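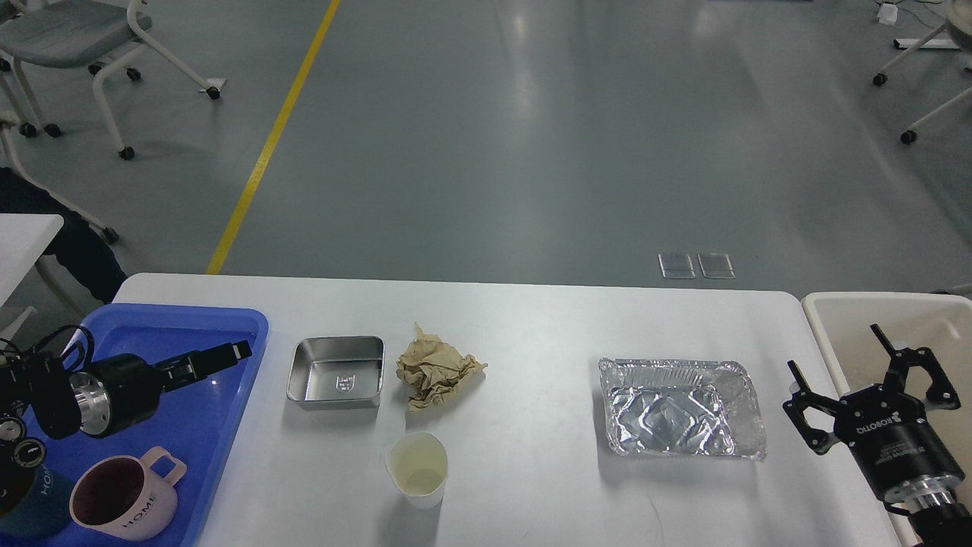 Table work with the mugs in the blue tray and the steel dish and throwaway items still out.

Review: Plevance Shared Table Rules, 3rd edition

Plevance sells this as a good practice guide for small teams running two-arm robots on clearing and sorting jobs. It costs $63 as a download and runs to 375 numbered rules. We used it in June alongside the older Vulby checklist.

The best section covers marking out the table. Every item gets a class before the arms are powered: keep, discard or ask. Mugs and steel dishes are keep. Paper and foil are discard. A cup with liquid in it is ask, and the guide wants a written answer before anyone presses start. Vulby has no rule for liquids at all. 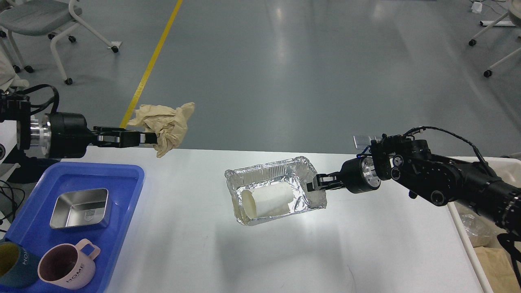

Both grippers loaded: paper on the left, foil tray on the right.

Rule 112 deals with holding two items at once. It allows this only if each arm has its own clear path to the bin. The wording is easy to follow and we adopted it as is. The rules on tilting open containers are weaker. They give no limit on angle, so we wrote our own.

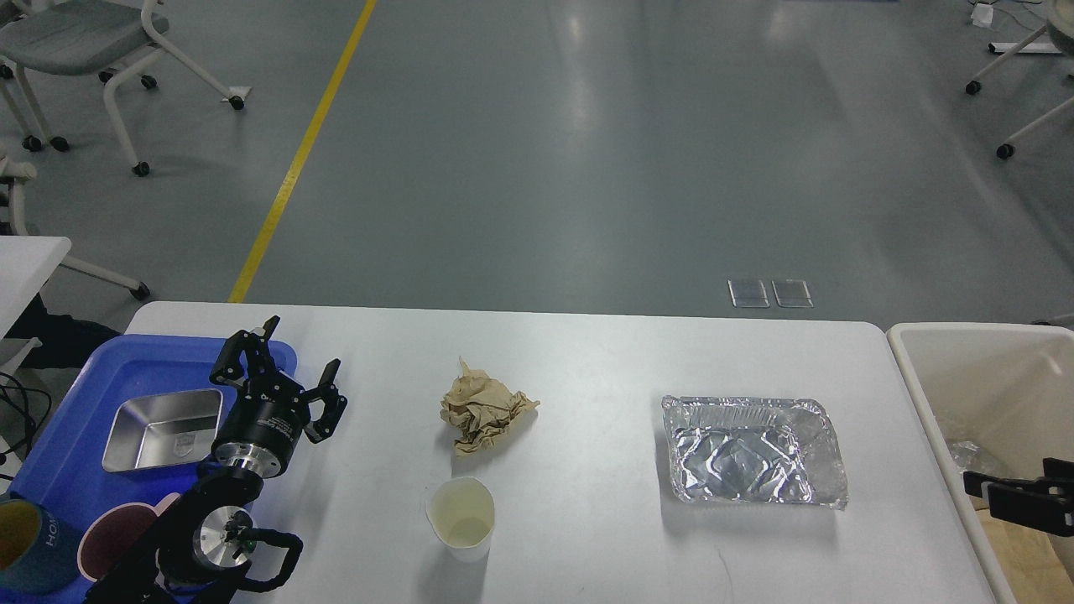
Policarpio Bench Notes, Issue 63, p. 3

Floor rules are short. Chairs and people stay outside the marked zone while the arms move, and the guide leaves the size of the zone to your risk assessment. Wunuvus users will need to rename some of the stop states.

The index is poor and the print version is no better. Worth buying if you have no house rules yet. Score: 3 out of 5.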